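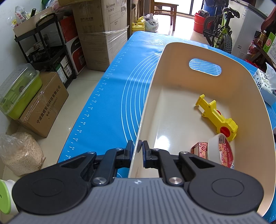

Casovano household words
README, version 8

Hi! I'm Mereana Goodwin, and this is my word list of what people call the everyday stuff in their homes. It started as a spreadsheet of arguments with my sister (is it a basket, a bin or a tub?) and kept growing until friends asked for a copy. So now it has a README, like a grown-up dataset.

What's in it

There are 487 household items and a little over ten columns for each one. Every item has a main name, plus all the other names people gave me for it. Altogether that comes to 4000 entries, counting spelling variants. The answers came from 90 people in three towns – Clerna, Quinlan and Norkach – who filled in a paper form or let me pester them over the phone.

Files

items.csv has one row per item, with the main name and a room.
names.csv has one row per name someone gave, linked back by item_id.
towns.csv is tiny, just the three towns and their short codes.
notes.txt is my running commentary. Skip it if you like your data tidy.

Columns that trip people up

room is where the person said they keep the thing, so the same item can turn up in the kitchen and the garage. I left those alone.

said_by_kid is yes or no. I love this column! Kids under twelve give wonderful answers, and if you want standard vocabulary you should filter them out first.

strength goes from 1 to 5. A 5 means "I would never call it anything else" and a 1 means "I guess my grandmother said that."

other_lang holds the name in whatever other language the family uses at home. Lots of blanks here. I typed these exactly as they were written down for me, accents and all, so please open the file as UTF-8 or you'll get soup.

The medicine cabinet section

This one was the messiest to sort out. People say pill bottle, medicine bottle, tablets, "my prescription," or just the name of whatever it's for. I took out anything that pointed to a person's health and kept only words for the container. 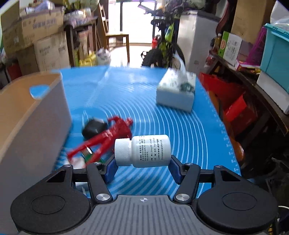

Medicine bottle with a white screw cap, label in Chinese.

Known problems

Norkach is overrepresented in the kitchen items (they were very chatty about pans). Garden tools are thin everywhere. Item 212 and item 340 may be the same kind of colander, and I go back and forth on it. Also, the Clerna forms had a typo in the laundry question, so treat strength scores there with some suspicion.

Changes

19th March – merged the toy words into one group, fixed the broken item_id links, added the Quinlan phone answers.
Before that – mostly me renaming columns and then renaming them back.

Using it

Take it, share it, teach with it. A credit to Casovano household words is plenty. I'm hoping to add more garden words in May, so if your family has a strange name for a trowel, send it over.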